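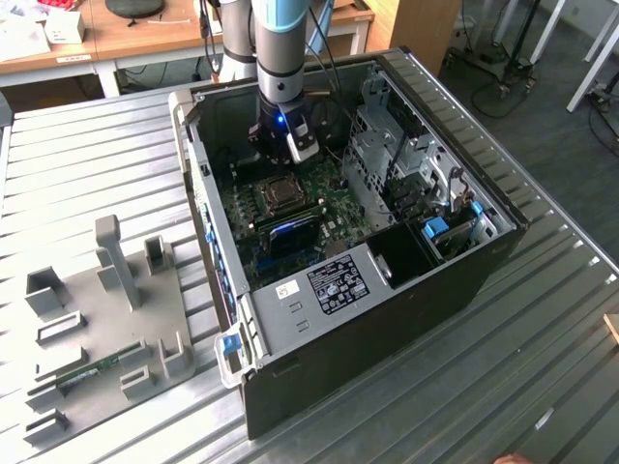

图3 侧放并取下侧板的台式机箱，左侧灰色托盘中放有一块绿色条形电路板，应为内存模块。

3 机箱内部布局与拆解顺序

3.1 研究对象

本节讨论的机箱来自Grusura回收站。该站接收单位批量淘汰的办公台式机，经检查、拆解和重新配置后，把可用的整机转给学校和社区机构，其余按部件分流。本研究开始前，该站登记在册的待处理台式机超过2000台，其中立式机箱占多数，另有少量小型机箱和一体机。小型机箱和一体机的内部结构差别较大，不在本节讨论范围内。

我们从立式机箱中选取38台做逐步记录。选取时没有追求品牌或年份上的均衡，只要求机箱外壳完整、侧板能够正常取下、内部没有明显进水或烧损的痕迹。外壳变形的机箱在实际工作中也很常见，但变形会使同一个卡扣在不同机器上表现得很不一样，放在一起比较意义不大，因此另行登记，留待后续处理。

逐步记录由Mateja Shehu和Yurani Nina完成，Oliwia Adamczyk负责核对记录表与实物。三人在记录前都已有拆解台式机的经验，但所习惯的顺序各不相同，这一点对3.4节的结果有影响。

3.2 摆放与方位约定

所有机箱在拆解时均侧放，开口朝上，如图3所示。立着拆解的办法在维修店里不少见，好处是占用台面小，移动也方便，但扩展卡和线束在重力作用下会向下垂，拔下最后一个固定点时部件容易突然脱落。侧放以后，主板平躺在机箱底面上，插在上面的部件大多变成竖直方向取出，手上的用力方向也比较统一。

侧放带来的问题是方位词容易混乱。原本的“上”“下”在侧放后变成台面上的方向，不同的人会按不同的参照来说。早期的记录表里出现过“上方插槽”“下侧硬盘”之类的写法，几天之后连记录者本人也说不清指的是哪一处。后来统一规定，记录一律以部件为参照，例如“处理器与扩展卡之间”“硬盘架靠电源一侧”，不再单独使用上下左右。只有在描述具体图片时才使用画面方位。

按图3的画面方位，主板位于机箱中部，处理器插座在主板上，带有古铜色的散热盖，其左侧为内存插槽；处理器下方的插槽中装有一块深蓝色扩展卡；右侧是银色金属硬盘架；电源在靠下的部分，外壳为灰色金属，上面贴有黑白两色的认证标签。以下几小节涉及这些部件的相对位置时，除另有说明外，都可以参照该图理解。需要注意的是，不同型号之间硬盘架和电源的位置会有互换，图3的布局在样本中较为常见，但不能代表全部。

台面方面，Grusura站的各个工位条件并不相同。图3所用的台面为带棱纹的铝面，机箱侧放其上。另一些工位铺的是防静电垫，摩擦较大，转动机箱时需要抬起一侧。对于侧放拆解，我们更看重台面平整和边缘留有余量，材料本身的影响在记录中没有体现出来。

3.3 触点颜色与可辨识性

办公台式机中有一类常见的设计习惯，即把需要用手操作的部位做成统一的颜色，与金属和黑色塑料区分开。图3中的机箱可以看到这种做法：插槽卡扣、硬盘架上的塑料拉片和硬盘托架上的小卡扣为蓝色，浅灰色提手框上有一个蓝色释放按钮，机箱左侧内壁边缘还有一排蓝色卡夹。

这种着色对拆解人员的帮助是直接的。Oliwia Adamczyk在核对记录时发现，凡是触点着色的机箱，记录表中“寻找固定点”一栏多数为空，即操作者没有停下来寻找。没有着色的机箱则经常出现停顿，尤其在硬盘架和扩展卡挡板两处。停顿本身时间不长，但往往伴随着试探性的用力，而试探性用力是塑料件断裂的主要原因。

着色也有误导的时候。样本中有几台机箱，同样的颜色既用在可以松开的卡扣上，也用在仅起导向或理线作用的塑料件上。新手看到颜色便会去按或去扳，结果把理线夹掰断。理线夹断了并不影响整机使用，但断下来的碎片会落进机箱底部的缝隙，重新通电前必须找到。我们建议在培训中把“有颜色”理解为“可能需要用手碰”，碰之前先看清楚该部件是否有活动的余地。

另一种情况是颜色被改动过。部分机器在使用期间更换过配件，换上的卡扣颜色与原件不同，或者干脆用扎带代替。Norko系列机箱中这一现象较多，原因是该系列的硬盘托架在原单位曾经集中更换，换上的托架来自不同批次。遇到此类机器，记录表在备注栏注明“非原配”，后续统计触点颜色时不计入。

3.4 拆解顺序

我们比较了三种顺序，分别称为由外向内、由小到大和先断线。由外向内是指先拆靠近开口、不被其他部件压住的部分；由小到大是指先取内存、小卡和电池等小件，再取硬盘、电源等大件；先断线是指先把所有能看到的线缆接头拔开，理到机箱外，然后再取部件。

三种顺序在单台机器上的差别并不大，熟练者无论按哪一种都能顺利完成。差别主要体现在中途被打断以后能否接得上。回收站的工作经常被打断，有人来送货，有人来取配件，或者同一张台面要临时让给别的机器。由外向内的顺序依赖操作者对当前状态的记忆，打断之后需要重新查看一遍；由小到大的顺序在托盘上留下了明确的痕迹，看到托盘中已有内存，就知道内存这一步已经做完；先断线的顺序打断后最难恢复，因为接头一旦全部拔开，从外观上看不出哪些线原来接在哪里，如果该机器后来决定整机保留，还要逐根核对。

基于上述观察，Grusura站现在采用的是以由小到大为主的顺序，具体如下。先取内存，放入托盘。再看扩展卡，松开插槽卡扣后取出；带有辅助供电线的扩展卡，先拔供电线。然后处理硬盘，拔下数据线和供电线，再松开托架。硬盘取出后，硬盘架能够翻起或抽出的，在这一步处理。随后拔下主板上的供电接头，取出电源。处理器和散热器放在后面，主板最后取出。

Yurani Nina对这一顺序提出过不同意见。她认为散热器体积大，遮挡内存插槽旁边的空间，先取散热器可以使后面的步骤都更顺手。我们在部分样本上按她的意见试做，确实在散热器较宽的机箱上更方便，但散热器取下后导热膏暴露在外，容易沾到手套和其他部件上，清理所花的时间抵消了前面的便利。目前的规定是散热器明显压住内存卡扣时可以先取，取下后立即擦净处理器表面，其余情况仍按原顺序。

3.5 内存的取出与临时放置

内存是拆解中最先取出的部件，也是最容易在台面上丢失或混淆的部件。它体积小，外形相近，不同容量之间仅凭标签区分，而标签在多年使用后常有脱落。

取出内存时，两端有活动卡扣的插槽应先将两端同时打开；只有一端活动的插槽，先打开活动的一端，让模块该侧微微抬起，再从固定端抽出。样本中曾出现从固定端硬拔的情况，模块本身没有损坏，但插槽的塑料端头出现了裂纹。裂纹在外观检查时很容易漏掉，直到重新装入内存、系统无法识别时才被发现。

临时放置采用带凸块和凹槽的托盘。图3左侧的灰色塑料托盘即为此类，一块绿色条形电路板，应为内存模块，横放在灰色挡块之间。挡块限制了模块的位置，取放时可以捏住两侧边缘，减少接触金属触点的机会。与普通浅盒相比，这种托盘的主要好处在于模块不会互相叠压。Grusura站早先使用浅盒，几台机器的内存常常堆在一起，到了测试环节再按标签分拣，遇到无标签的模块只能逐条上机读取。

改用托盘后，规定一只托盘只对应一台机箱，放在机箱旁边，机箱离开台面时托盘随之离开。托盘上不贴固定编号，而是把Fiore标签夹在托盘一侧，标签号与机箱标签号一致。这样做的原因是托盘轮换很快，固定编号反而会让人误以为编号与机器有关。

对于同时装有多条内存的机箱，我们要求按原插槽顺序放置。严格来说，多数办公台式机对同规格内存的插入顺序没有要求，但混插不同容量的机器为数不少，打乱之后需要重新判断哪两条应成对使用。按原顺序放置几乎不增加工作量。

3.6 扩展卡与插槽卡扣

扩展卡的拆卸涉及两处固定，一处在机箱后部的挡板，一处在插槽末端。后部挡板的固定方式有螺钉、压条和翻盖三类，样本中压条和翻盖较多。插槽末端的卡扣虽小，却最容易被忽略。操作者松开后部挡板后，往往以为卡已经可以取出，向上提时感到阻力，便加大力度，卡扣因此折断，严重时插槽会从主板上局部翘起。

卡扣是否容易看到，取决于扩展卡的大小。较短的卡，卡扣露在外面；较长或带有散热罩的卡，卡扣被遮在下面，只能凭手指摸索。对后一种情况，我们让操作者先用细长的塑料撬片确认卡扣位置，再决定按压方向。不同型号的卡扣有的向下按，有的向侧面拨，事先没有统一规律可循。

图3中插槽卡扣位于扩展卡下缘附近，颜色与扩展卡相近而有所区别，一为蓝色，一为深蓝色。在光线较暗的工位，这样的两种颜色并不容易分开。Tullio Marras在整理照片时注意到，深色扩展卡配同色系卡扣的机箱，在记录表中“寻找固定点”的次数高于其他着色机箱，与3.3节的总体结论略有出入。他建议在统计时把触点与其背景的反差单独列为一项。该项已加入修订后的记录表，但现有样本中此类机箱较少，暂不作定量比较。

3.7 硬盘架与托架

硬盘部分的拆解最能体现机箱设计之间的差异。老式机箱的硬盘直接用螺钉固定在硬盘架上，两侧都有螺钉时，需要把另一侧的侧板也取下。较新的办公机箱多用免工具托架，硬盘装在托架里，捏住两侧卡片或扳动拉片即可抽出。

免工具托架节省时间，但其塑料部分的老化情况差别很大。长期处在高温位置的托架，塑料变脆，捏动时容易在弯折处断开。断裂后的托架虽然还能把硬盘放回去，却不能可靠锁住，运输中硬盘可能滑出。Ornella Martinelli从拆下的托架中挑出300件，按弯折处是否发白、是否有细纹、能否回弹做了分类。结果显示，发白与断裂之间的关系并不稳定，有些发白的托架仍可正常使用；细纹则较为可靠，凡出现细纹的托架，再次使用时多半会在短时间内断开。据此，现行规定是发白者可以继续使用，有细纹者一律更换。

更换用的托架主要由Flano提供。Flano从报废机箱中收集托架，按尺寸和卡扣形式分类后成袋供应。这种来源的托架颜色不一，会造成3.3节所说的颜色不一致问题。我们曾考虑要求同色供应，但这样会使可用数量大幅减少，最终没有实行。

硬盘架区域另一个需要留意的地方是细小的金属丝和弹片。有些机箱用弯曲的金属丝固定托架或作为锁定结构的一部分，图3的硬盘架区域中也能看到一根带环的细金属丝弯曲穿过。记录阶段我们没有对这类金属丝的用途逐一核实，只要求操作者在没有弄清它与哪个部件相连之前不要拉动。金属丝一旦变形很难恢复原状，之后托架插入时会偏向一侧。

硬盘取出后单独送往数据清除环节。该环节与拆解分开进行，交接时核对Fiore标签与硬盘序列号，二者同时登记。拆解人员不接触清除设备，清除人员也不处理机箱，出现差错时容易查明在哪一步。

3.8 电源

电源的拆卸步骤简单，但涉及的线缆最多。主板供电接头、处理器供电接头和各处硬盘供电接头都要先拔开。主板供电接头通常很紧，操作时应按住卡舌，从接头两侧交替用力，不能拉扯线束。样本中有数台机器的主板在这一位置受力弯曲，原因都是单侧用力。

电源外壳上的标签是判断能否继续使用的主要依据。标签中包含额定输出和各类认证标志，清晰的标签可以直接抄录；标签磨损或被其他贴纸覆盖的，需要取出后换个角度辨认。有些单位会在电源或其附近粘贴资产贴纸，这类贴纸在整机转出前须全部揭除，并在登记表上注明。图3中电源左侧也有一张白色小贴纸，与认证标签是分开的。

我们不打开电源外壳。电源内部的电容在断电后仍可能带电，回收站不具备相应的检修条件。外观完好、标签清楚、空载和带载测试均通过的电源留用，其余整件送出。

部分机箱的电源旁边留有空腔，图3即为一例，电源一侧有一个通向机箱内部的黑色空格。空腔原本的用途因型号而异，在拆解中它的实际影响是容易掉进小零件。螺钉、理线夹碎片落入后，从开口处不易看到，需要抬起机箱倾斜才能取出。我们要求在取出电源之后、取出主板之前检查一次空腔，检查时用手电照看，并用手指沿边缘摸一遍。

3.9 主板与处理器

主板是最后取出的部件。取出前，应确认所有与前面板相连的细线已经拔开。前面板线的接头最小，各厂家排列也不一致，把它们全部拔散以后再复原相当费时。对有可能整机保留的机器，主板一般不取出，只做原位检查。

处理器的处理以保护插座为主。处理器留在插座中时，插座触点受到遮盖，较为安全；处理器取出后，如果没有盖上保护盖，触点极易被碰弯。样本中插座损坏的主板，大多是在取出处理器之后、盖上保护盖之前的短时间内受损的。为此规定，没有备好保护盖时不得取出处理器。

处理器散热盖表面的颜色和痕迹可以提供一些线索，例如旧导热膏清理是否干净，但不能据此判断处理器的状态。早期有操作者把表面颜色偏暗的处理器归为过热件，后经测试，其中多数工作正常。颜色一栏此后从记录表中删去。

3.10 机箱外部件

侧板、前面板和提手属于机箱外部件，在整机保留时直接影响接收方的使用感受，因此也列入检查。侧板取下后应平放或靠墙竖放，不能压在其他机箱上，薄钢板受压后边缘翘曲，装回时卡不进槽口。侧板与机箱之间一般有一排卡夹或卡槽，缺失一两个不影响固定，连续缺失则会产生缝隙和振动声。

提手和释放按钮多为塑料件，位置靠近机箱前部或边角，搬运时受力集中。侧放拆解过程中，按钮有时会朝向操作者一侧，手臂容易误碰。误碰通常没有后果，但若机箱的某一部分恰好处在半松开状态，可能会突然弹开。建议在松开任何较大的部件前，先确认其另一侧有手扶住。

3.11 记录方式的局限

本节的记录以步骤为单位，未对每一步精确计时。原因在于工作经常中断，计时数据中会混入大量与拆解无关的等待，剔除这些等待需要逐段判断，结果受判断者影响较大。我们更关心哪一步容易出错、出错后损坏的是什么部件，因此把主要精力放在损坏登记上。

样本数量有限，且全部来自办公用途的机器。家用机箱和自行组装的机箱在线缆走向、扩展卡尺寸和散热器形式上都与此不同，上述顺序不宜直接套用。此外，记录人员对着色触点的作用已有预期，在填写“寻找固定点”一栏时可能受到影响。Mateja Shehu建议后续由不参与拆解的人员根据录像填写该栏，再与现有记录对照。

修订后的记录表于2023年12月投入使用，主要改动为增加触点与背景反差一项、删去处理器颜色一项，并将硬盘托架的细纹检查改为必填。第4节给出按修订表登记的损坏分类，其中扩展卡插槽与硬盘托架两类分别列出，电源空腔中找到的零件计入遗落件，不计入损坏。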